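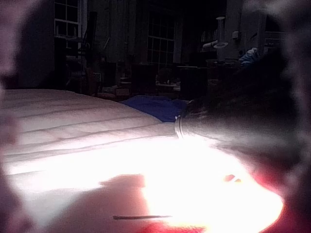
Looking after a mattress through the year

Most mattresses get attention twice: on the day they are delivered and on the day something is spilled on them. A little routine work in between keeps them fresher and helps them wear evenly.

Airing
Pull the covers all the way back when you get up and leave the bed open until after breakfast. If you can, open a window. Once a month, strip the bed completely and leave the mattress bare for an afternoon. In damp weather run a fan across it instead of opening the window.

Vacuuming
Use the upholstery tool, and wipe the tool first, as it has usually been along the baseboards. Work in overlapping strokes. On a quilted top, go along the stitching and then across it, using the crevice tool where lint has packed into the seams. Do the sides too, and the piping around the edge. Turn the suction down if the cover lifts.

Vacuum under the bed on the same day, or the dust goes straight back up.

Turning
Check the label before you do anything. A mattress with a pillow top or a comfort layer on one side should be rotated head to foot and never flipped. A two-sided one can be flipped as well. Every 3 months is often enough for a newer mattress, every six for an older one. Write the month on a strip of masking tape and stick it to the bed frame.

A queen or king is a job for two people. Clear the nightstands, move the lamps, and slide the mattress a foot toward the end of the bed before swinging it. Don't lift by the side handles unless the label says you can - many are only meant for nudging it into position.

Spills and stains
Blot at once with a dry white cloth, pressing down hard. Don't rub. Use as little water as possible; the padding takes a long time to dry and a wet core will smell.

For sweat marks and most drinks, mix one teaspoon of plain dish soap into 2 cups of cool water. Whip it up and use only the foam, applied with a sponge. Wipe with a barely damp cloth, then blot dry.

For blood, cold water only, dabbed on and blotted off until nothing more comes up. Hot water sets it.

For urine, blot first, then use an enzyme cleaner and give it the full time on the bottle. Try any cleaner on a side panel first. Memory foam should not be soaked with anything.

Whatever you used, leave the bed unmade until the spot is dry right through. Roughly 50 minutes with a fan is enough for a small patch of foam cleaning, but a real spill may need all day.

Baking soda
It helps with a stale smell and does very little for stains. Shake a thin layer on through a kitchen sieve, leave it a few hours, and vacuum slowly. Empty the canister or change the bag afterward, because fine powder clogs filters.

Protectors
A washable protector saves more work than anything else on this page. Buy one with a skirt deep enough to reach under the mattress, and wash it every month or so on warm. Dry waterproof ones on low - high heat can crack the backing. Keep a spare if there are small children or pets in the house.

Blankets
Wash dark or bright blankets separately the first few times, and don't leave a damp one lying on a pale mattress, as the dye can transfer.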